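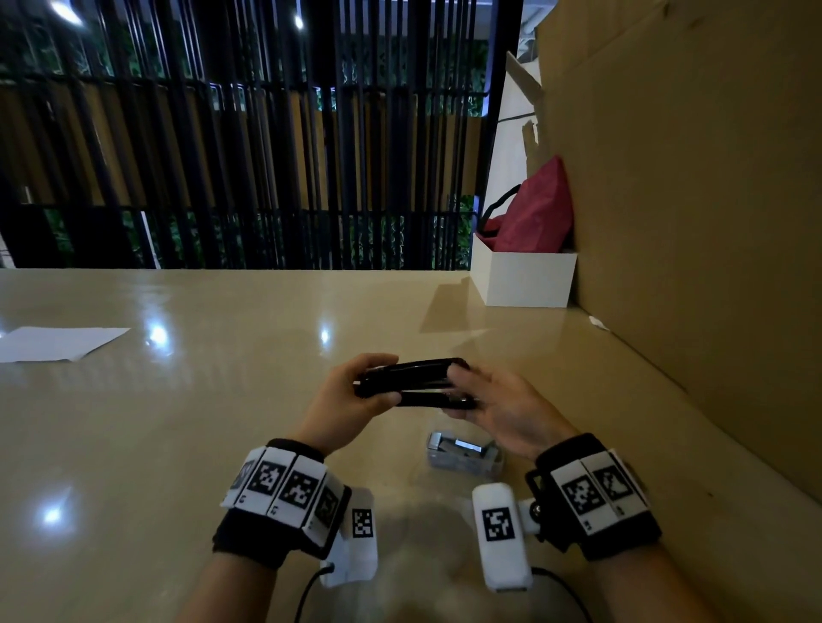
Fig. 1. Two hands on a glossy black object.

Week 4 – Reading an object before you write about it

Okay, so last Thursday we got stuck on Babak's question, and I promised I'd put my answer in the notes. He wanted to know how long you should look at a thing before you start your catalog entry. My answer is six minutes. Set a timer, put your pencil down, and look. I know it feels like forever!

When I started out at the Haklow museum I wrote while I looked, and my entries were awful. I'd decide in the first few seconds that I had a snuff box, and then every line after that was about snuff boxes (one of them was a needle case, and Begoña Collado still brings it up).

So, the order I use now. Start with the outside shape. Then seams and joins, then wear. Wear is my favorite part – thumbs leave shiny patches, lids leave scratches, and a shelf leaves a ring. Only after all that do you get to write down a name for the thing, and please put a question mark after it if you aren't sure. I never take points off for a question mark.

Don't force a seam. If it won't open with light pressure, write "not opened" and move on.

For next time, read the two short entries from the Moura catalog, the comb and the inkwell. Innes Mowat wrote the inkwell one and I think it's the better of the two, but come ready to argue with me. Then pick something from your own kitchen drawer and write me an entry, two paragraphs, no brand names. Bring the object too if it fits in your bag.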